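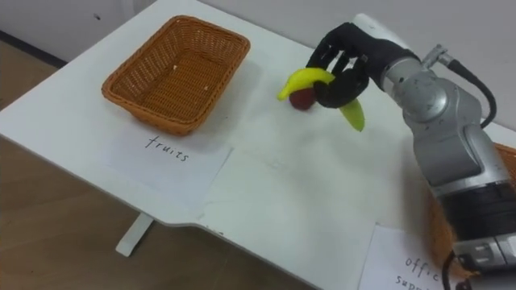
6 min read

The shared workshop in Weswood opens at nine on Saturdays, and by half past the arm is usually switched on. It takes up one table along the back wall, well clear of the lathes, and on most weekends it spends its time sorting things into baskets.

The job is simple to describe. Objects go on the table. Fruit goes into one wicker basket and office supplies go into the other. Each basket has a sheet of paper in front of it with the category written by hand, so that anyone walking past can tell what is supposed to end up where. The arm picks up one item, carries it to a basket, lets go and comes back for the next.

Getting to that point took the group 14 months of evenings and weekends. The project is called Ultero, a name left over from an earlier build that never ran, and it belongs to the workshop's members. There is no company behind it and no plan to sell anything.

The arm came second-hand from an equipment dealer in Dronbridge that clears out labs and small factories. It was sold as tested but without a controller cable or a manual. The members found a manual online for a slightly older version and made the cable themselves. They got the pinout wrong the first time and blew a fuse, and replaced the fuse with one of the same rating after a long argument about whether to go up a size.

The hand is a separate purchase and cost more than the arm did. It has jointed fingers, where most hobby builds use a two-jaw gripper, and the group was split on it. A gripper is cheaper, easier to program and easier to fix. Those in favour of the hand wanted to work with household objects, which come in awkward shapes, and they wanted to be able to demonstrate a grasp with their own hands and have the machine copy it. They won by two votes.

Mounting it was the first real metalwork. The bolt pattern on the hand didn't match the one on the wrist, so an adapter plate was turned from aluminium on the workshop lathe. The first plate was 2 millimetres too thin and flexed under load. The second one is still in use.

Cabling has caused more trouble than anything else. The hand needs power and data, and the line has to follow every joint without pulling tight or catching. Early on it was zip-tied close to the housing, which looked neat and tore a connector out of its socket within a week. Now the cable is left with a loose loop at the wrist and gets checked before each session. Anyone building something similar should buy spare connectors at the start.

Training is done by demonstration. One member guides the arm through the task while the software records joint positions and camera images, then the table is reset and the run is done again. The group tried learning from 5 demonstrations of each object and got a machine that reached confidently for places where the object used to be. At 28 it began to cope with things being moved. The objects are shuffled between runs, and so are the starting positions of the arm.

Bananas were the first fruit to work reliably. The fingers can close around the middle, and there is enough sticking out at either end that a small error doesn't matter. Small round fruit is harder. It rolls if one finger touches before the others, and a rolling plum will cross the table faster than the arm can follow. The fix was to slow the final approach and bring the hand down from directly overhead.

Office supplies have their own problems. A stapler is heavy at one end and tips in the grasp. Pens lie too flat for the fingertips to get under, and for now a pen counts as a success if it gets into the basket at all — dropped, flicked or otherwise. Paper clips were taken off the list in July.

The baskets were chosen for price, but they have worked out well. Wicker gives a little when a finger clips the rim, and the group had already cracked one plastic tub. They do slide, though. A square of rubber matting underneath would hold them still, and whether that counts as cheating is still being discussed.

Safety rules are short and posted beside the switch. One person holds the stop button whenever the arm is powered. Nobody reaches across the table during a run. The speed limit in the software stays where it is, and changing it takes two members.

Running costs are modest. Power is covered by the monthly workshop fee, and the Ortuño fund, a small local grant for community workshops, paid for the computer that does the training. The worst expense is fingers. Tendons wear through at the second joint, and replacing one is an evening's work with tweezers and good light.

Next on the list is a third basket, probably for kitchen utensils, and a way of dealing with objects that belong in none of them. At present the arm puts anything unfamiliar in with the fruit. A roll of masking tape has been sorted that way every Saturday for a month, and the members are still looking through the recordings to work out which demonstration it learned that from.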